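Robot Teaching by Demonstration - Notes for Session 8

Okay, welcome back! Last time we pushed a real arm around by hand (kinesthetic teaching, if you want the textbook name), and a few of you found out how tiring that gets. Today we drive by remote control, in simulation, and I want you to pay more attention to what you record than to how fast you go.

Our house for this is Skodgate. It has tiled walls with a pedestal sink and a little cabinet of drawers, and it also has a hallway with wood flooring and a staircase, so there's plenty of room to get lost in.

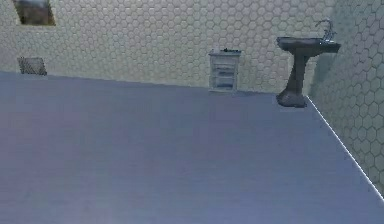 Every demonstration is a list of pairs: what the robot sensed, and what you told it to do at that moment. The learner gets nothing else. If you steer by peeking at the overhead map, you're using information the policy will never have - so close the map window before you hit record, please.

Go slowly at first. I'd much rather have 30 clean runs from you than 200 jerky ones. Long pauses hurt too, because the policy learns to sit still and then can't get going again. Trim them in Tumow before you upload. 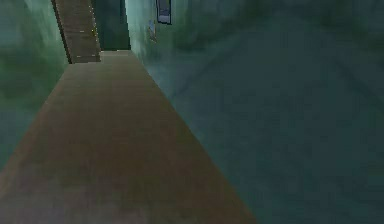 Now, mistakes. Keep some of them! If you drift toward a wall and steer back, that recovery is gold, and Gitau Nyamweya's training set last term got a lot better once he stopped deleting his. What I don't want is a run where you gave up halfway and left it marked as a success.

For next time: record your runs, label each one as success or failure, and write me half a page on where you hesitated. Bring the log files too - the screen capture alone won't do.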